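**Pacing in the 1500 m at College Meets: Project Report**
Savita Katiyar and Erhan Ateş
October 2024

## 1. Question

Coaches at our school tell 1500 m runners to hold back on the first lap. We wanted to know if runners who started slower, compared with their own average lap, finished closer to their season best.

## 2. Data

We used lap splits from 11 outdoor meets over two seasons. Most came from the Flineo timing export. The Iston and Bisht meets only posted PDF results, so Erhan typed those in by hand and Savita checked them against the final times.

The raw file had 1770 lap splits. We dropped races with a missing split, races where the runner did not finish, and two heats where the laps did not add up to the posted time. That left 1051 splits.

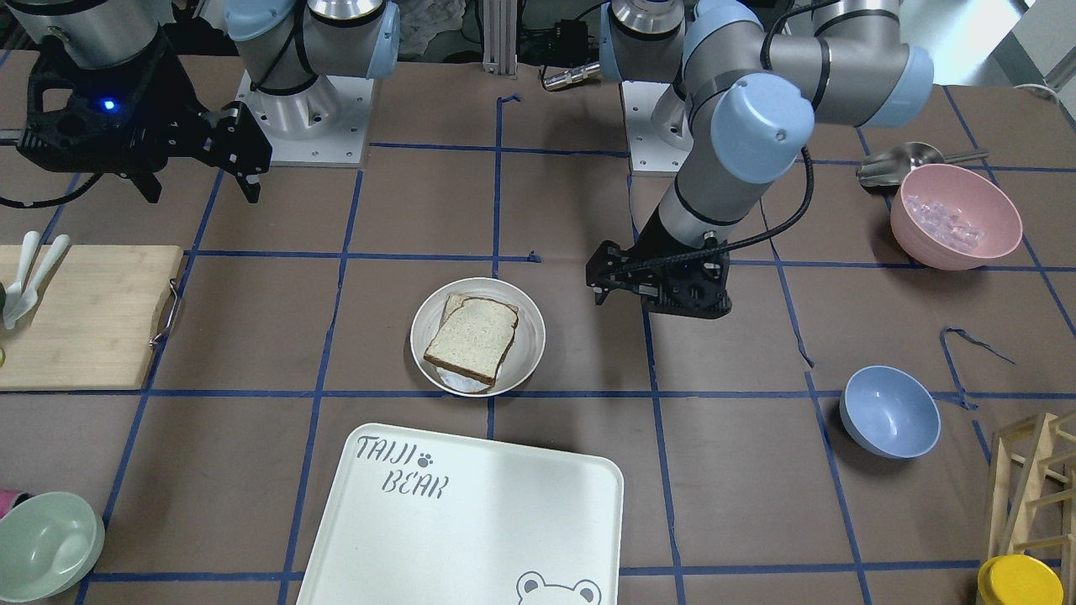

*Figure 1. Two robot arms over the taped tabletop.*

The first split in a 1500 m race covers 300 m, so we scaled it to a 400 m pace before comparing it with the other three. Rows were matched to season bests by athlete name and school. Wusent spells several names differently from one meet to the next, and we fixed those one at a time.

## 3. Method

For each race we divided the scaled first split by the runner's average 400 m pace for the whole race. A value under 1 means a fast start. We then compared that value with the gap between the finish time and the season best. Championship finals were kept in a separate group, as they are often run slowly on purpose until the last lap.
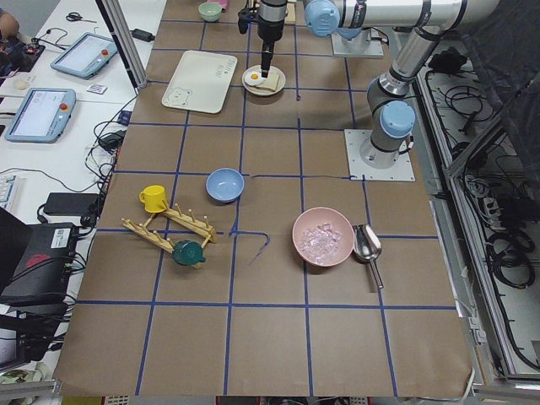 We did the first version in a spreadsheet and moved to a short Python script when the sorting got too slow. The script reads the cleaned file and writes one line per race.

## 4. Results

Very fast starts went with larger gaps from the season best. Between an even start and a slightly slow one we saw no clear difference. In the championship group the start told us almost nothing.

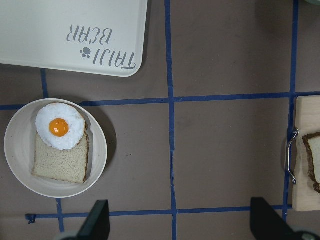 Several things that affect a 1500 m were not in our data. We had no wind readings for most heats, and no record of who had already raced that day. Food is another one. A runner who had a fried egg on a slice of white bread, like the one in the bowl, and a runner who skipped breakfast look the same in a results file. A short form at check-in would cover meals and sleep, but we would need permission from each school.

## 5. Next steps

- Add the indoor mile results from March
- Get the missing Bisht heats
- Rerun the comparison for men and women separately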